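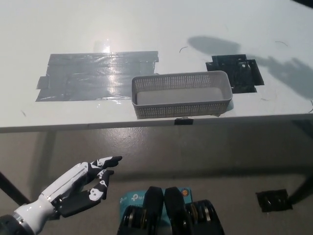

Figure 2. White tabletop with tape patch at left and light gray plastic basket.

4.3 Leveling the Table

The Kokden folding table must be leveled before first use and each time it is moved to another room. Two persons are required to turn the table over.

1. Remove all items from the top.
2. Set the table on its feet and confirm that each leg lock has clicked into place.
3. Lay a spirit level along the front edge, then across the top at both ends.
4. Turn the foot at the low corner counterclockwise until the bubble is centered. Each foot extends up to 38 mm.
5. Tighten the lock nut by hand – do not use a wrench.

CAUTION: Do not load the top with more than 50 kg. Do not sit or stand on the table.

NOTE: Tape may be used as a short-term cover for a damaged surface. It does not restore the load rating. Replacement tops are supplied by Farkas and may be ordered through the Brovcombe parts desk.

Check the feet again after the first week of use, and each March after that.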